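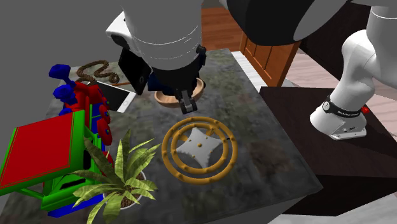 Shallow wooden bowl on a gray marble-textured tabletop.

Mudmont Surfaces: Care and Sealing FAQ
Last updated 06/11/2024

Does every stone top need a sealer?
No. Dense granites may absorb so little that a sealer stays on the surface and dries to a haze. Marble, limestone and most sandstones should be sealed before use.

How do I check whether mine needs it?
Place a teaspoon of water on a clean, dry area and leave it for 10 minutes. Wipe it off. If the stone underneath has darkened, it is absorbing water and can be sealed once it has dried out. Test near the sink and again near the stove. Wear is rarely even.

Which sealer do you supply?
Gralon, a water-based penetrating sealer, for polished and honed finishes. Moulin is the solvent-based version and is meant for leathered or open-grained stone. Do not apply one over the other. Strip the old product first.

How is it applied?
Clean the top with a neutral cleaner and let it dry for 12 hours. Spread a thin, even coat with a lint-free cloth. Wait 10 minutes, then buff off everything left on the surface. Apply a second coat after 3 hours. Keep the top dry overnight.

I sealed my marble and lemon juice still left a dull spot. Is the sealer faulty?
The spot is an etch, which is a reaction between the acid and the calcite in the stone. Sealers slow down staining. They do not stop etching. Light etches on a polished top can be worked out with a marble polishing powder. Deeper ones need a professional refinish.

Can I use vinegar or bathroom spray?
Not on marble, limestone or travertine. Use dish soap diluted in warm water and rinse well.

How do I remove an oil stain?
Mix baking soda and water to a thick paste, cover the stain, tape plastic wrap over it and leave it for a day. Remove the plastic and let the paste dry fully before scraping it off with a plastic edge. Old stains may need several rounds.

Is the Deketov range real stone?
No. Deketov tops are porcelain slabs with a printed pattern. They need no sealer.

What does the warranty cover?
Manufacturing defects in Deketov slabs. Etching, chips and heat damage are excluded. Orders placed before May fall under the earlier terms, printed on the back of the invoice.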